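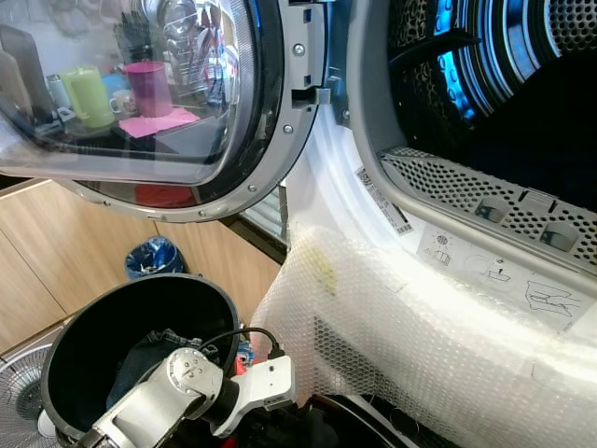

Figure 3. Open front-loading dryer in the Skolenville kitchen, with the lint filter housing at the lower lip of the drum opening and bubble wrap draped over the front.

4.2 Loading height and obstruction at the dryer opening

Of the 634 unloading and loading episodes logged at the two sites, those from Skolenville were the slower group. Kitchens at this site hold the laundry appliances as well as the sink and dish rack, so clothes and dishes are handled within a short distance of each other. The Gorton households keep laundry in a separate room and are treated in Section 4.3.

Three features of the opening bear on handling time. The first is the lower lip. In the dryer of Figure 3 the lip carries a gray perforated filter housing with two recessed grips, and a pictogram sticker beside it refers to the filter and to cleaning by hand. Small garments caught on a lip of this type were scored as "retained" if they were still there when the door was closed. The second is the door. A domed porthole takes up more depth than a flat panel, and the clearance in front of the appliance was therefore measured with the door open to 90 degrees, following the Khamphan protocol.

The third is material laid over the opening. Sheets, towels and packaging were all recorded under this heading. The translucent bubble wrap in Figure 3 covers the bottom of the opening and hangs down the front of the appliance, and was coded as a partial obstruction. Full obstruction was reserved for cases in which the drum could not be reached without moving the covering.

Containers were coded separately by shape and color. Dark garments in dark containers, such as the navy item in the round black bin in Figure 3, gave the lowest agreement between the 2 coders, and these episodes were reviewed a second time using the Nullier scheme. Disagreements that remained after review were entered as missing. No correction was made for load size, as the loads had not been weighed before April.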